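How to Write Down Your Family's Beliefs About Death and Remembrance 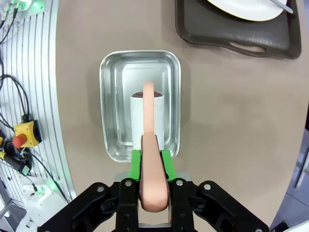
Green fingertip pads on a black gripper.

Most families have some view on what happens after a person dies, even if it is rarely spoken about. A written record is useful to children and grandchildren, and it helps whoever has to plan a funeral. You will need a notebook, a few quiet afternoons and one or two relatives willing to talk.

Step 1. Choose who to ask
Start with the oldest person who is comfortable with the subject. Ask first, in private, and accept a no. If two relatives follow different faiths, speak to them separately.

Step 2. Prepare a short set of questions
Keep them open. These have worked well in our Wesside discussion evenings:

What were you told about death as a child?
Do you still believe it?
Are there prayers, songs or readings you would want used?
Is there anything you would not want done?
How do you remember people who have died?

Step 3. Hold the conversation
Let the person wander off the question. Stories about a grandparent's burial often say more than a direct answer about heaven or rebirth. Write down unfamiliar words as they sound and check the spelling later. Stop after an hour, or earlier if they get tired.

Step 4. Write it up
Aim for 500 words per person, and no more than 1000. Use their own phrases where you can. Where someone is unsure, write that they are unsure. Ayman Hourani, who edits our guides, suggests keeping your own opinions on a separate page so the two don't get mixed.

Step 5. Check it and share it
Read the draft back to the person and make any changes they want. Ask who is allowed to see it. Print copies on plain paper and store one with the will or other family papers. A digital copy is handy, but label it with the person's full name and the year.

Step 6. Come back to it
Beliefs shift, often after a loss. Add new notes at the end and leave the earlier ones as they are.

Written by Tumelo Swanepoel. Last updated Sun 15 December.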